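Prokow Bench Arm 5

Single-arm workstation for small-parts handling and light assembly
Made by Bélanger, Stendoldale

Can it take over a bench job yet? Some of them. The Bench Arm 5 picks, places and holds rigid parts that arrive in the same position each time. It does not sort mixed bins reliably, and it is not suited to cloth, bags or loose cable. We do not sell it for folding laundry or clearing a kitchen, and we turn down orders for that.

At our Vikville shop the arm ran 3000 cycles of a pin placement job. It stopped and called for a person 29 times. Most stops were dropped or tilted parts. "A trained hand is still faster on short runs," says Abdelilah Kettani, who runs the test bench. "I would set it up for the long ones." 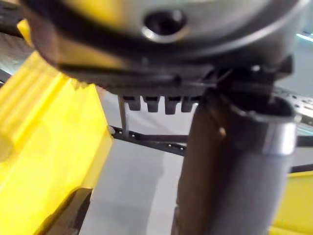
Close view at the gripper, with the thin pin and the black perforated rail.

Order no. 693
Includes: arm, controller, one gripper, bench mount
Not included: part trays, guarding
Lead time: 5 weeks
Setup and one day of operator training are quoted separately.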